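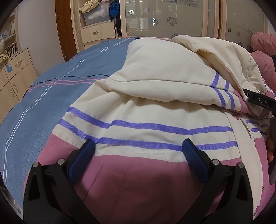
Flernach, April

The invitation said to come at 2 and to bring an appetite, and I managed both, although the bus up from Skarnura takes its time and I'd eaten half my sandwiches before we were over the bridge. I had been promising Ruairí Mac Carthaigh a visit ever since he wrote to our little newsletter about the gripper he and Rizwan Selvanayagam have been building, and I'm so glad I finally went.

The two of them share a workshop behind a row of garages, and they do the printing and the filing and most of the arguing there. The trying-out happens in the house, on an ordinary bed with an ordinary blue bedspread, with the bookshelf and the wardrobe looking on. I liked that very much. Ruairí's view is that laundry gets folded in bedrooms, so a tool for learning about laundry had better get used to bedrooms.

You hold the thing by its handle and do the job yourself, with its fingers in place of your own, and the camera on it records what you did. Later on (much later, Rizwan says, with a look) an arm is supposed to learn from those recordings. Both fingers are black, with the arms left open to save weight, and each one ends in a dark blue pad with a bit of rubberiness to it. The pads are the fourth kind they have tried. The first ones were so slick that a pillowcase slid straight out, and the second ones held on to everything, including each other.

The garment of the afternoon was a jacket, cream on top and dusty pink below, with purple stripes across it and a big puffy hood. I'd have picked a dish towel! Rizwan wanted the jacket exactly for the hood, and for the zipper, and for the thickness changing as you go across. He showed me how to set the pads down on either side of the cream part just under the stripes, press, and only then bring the fingers together. Press first, he kept telling me, and I kept closing first, and coming up with a pinch of nothing. My seventh go was a decent one, and I was prouder of it than I care to admit.

We stopped for tea and a very good lentil pie, and I asked my money question, as I always do. They keep a tally on the workshop door of every fold they've recorded, and they'd like to reach 2,000 before they train anything. The pivot pins cost next to nothing. The handle has been the expensive part, mostly in wasted plastic, and Ruairí keeps the failed ones in a Flekent paint tub under the bench. He let me rummage. The early handles are far too fat for my hand, and one has a lovely thumb rest that they dropped because it snapped, which I think was a pity, and I told him so.

Back in the workshop I got to see the next version half assembled, with longer linkages and the pins moved outward so the fingers open wider. A print was running that had 24 minutes left on it, and of course we all stood there and watched it anyway, talking about glue.

If you'd like to go, write to Ruairí first, wear something you can kneel in, and take a garment they haven't tried. They're short of anything knitted. I've promised them my old Rahman cardigan, the one with the wooden buttons, as soon as I can find the belt that goes with it.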